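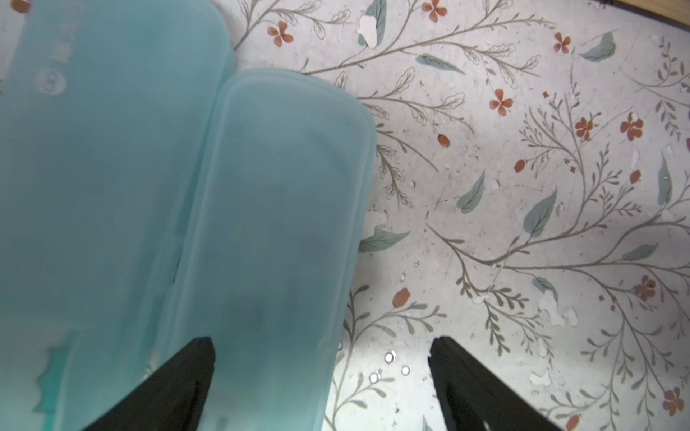 4.2 Use of templates by first-time users

The second part of the study looked at what people do with a template after they have opened it. In the earlier interviews many participants told us that they "just change the words", and we wanted to see if this was true. We compared two online design programs, Vandard and Luik, which both offer free templates for posters, menus and social media posts. Vandard opens every new project with a gallery of templates. Luik opens with a blank page and keeps the templates in a side panel, which the user must open.

We asked 12 participants with no training in design to make a poster for a local event and a square post for the same event. Each task had a limit of 60 minutes. The order of the programs was changed between participants, so that half of them began with Luik. The text of the poster was given to them in a plain document, and they were free to shorten it. They could use their own pictures or choose from a shared folder of ordinary household photographs, which we prepared in April.

All sessions were recorded on the screen only. Two of the authors then coded the recordings separately with the scheme of Nnaji and Maes, in which every action is marked as content, layout, colour, type or search. When the two coders did not agree, the action was discussed with a third person until one code was chosen. Undo actions were coded together with the action they cancelled. This choice has some effect on the results for type, as participants often tried many fonts one after another and then went back to the first one.

Figure 3. Two translucent blue bags on a light grey patterned surface.

In Vandard, the participants started to edit text very early, and most of them kept the layout of the template until the end. Changes of colour were common but small. Usually the participant picked another colour from the row of suggestions and did not open the full colour menu. In Luik, the first minutes were spent on search, and several participants placed a picture in the centre of the page before they noticed the side panel. Two of them never opened it, and built the poster from text boxes only.

We expected that the blank page would lead to more variety in the finished posters. This was the case for layout, but for type the opposite happened. With no template, participants mostly stayed with the default font of Luik and changed only its size. With a template they had two or three fonts already on the page, and they felt more free to replace one of them. One participant explained it in this way: "If it is already there, I can spoil it. If it is empty, I don't know what to do."

The square post caused difficulty in both programs. Vandard has an automatic resize function, but it moved the long titles outside the page, and the participants had to repair this by hand — often by deleting the title and typing it again. Luik has no such function in the free version. Its users copied the elements one by one, and the post was often left without a background.

These results should be read with care, as the group was small and both programs have changed their start page after our sessions.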